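Household Packaging Review: Small Cartons
Posted by Latrice Mahmoud
2019-01-05

The annual review of packaging in this household has now been completed. Readers will recall that the first review, published in June, dealt with glass jars and was limited to the contents of one cupboard. The present edition covers cartons only. A total of 117 were logged, rinsed and flattened over the period, and up to 20 were set aside for reuse as seed pots.

Four suppliers were considered. Bidach and Wojcik continue to offer the large format, which remains unsuitable for the door shelf of my refrigerator. Jevden has moved to a narrower base – a change I regret, as the older version was easier to store. Besura was added in the second half of the year and will be retained.

The small format is the one I recommend to smaller households. It takes up little shelf space, and a single carton is generally finished before it spoils. I advise storing it as it stands on the white tabletop, upright and with the white cap area at the top, and not on its side behind other items. Cartons should be opened one at a time. The revised shelf plan takes effect immediately, and comments on it may be submitted below this post.

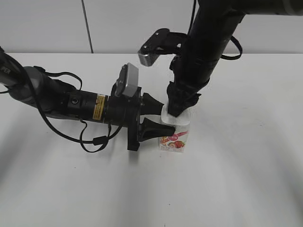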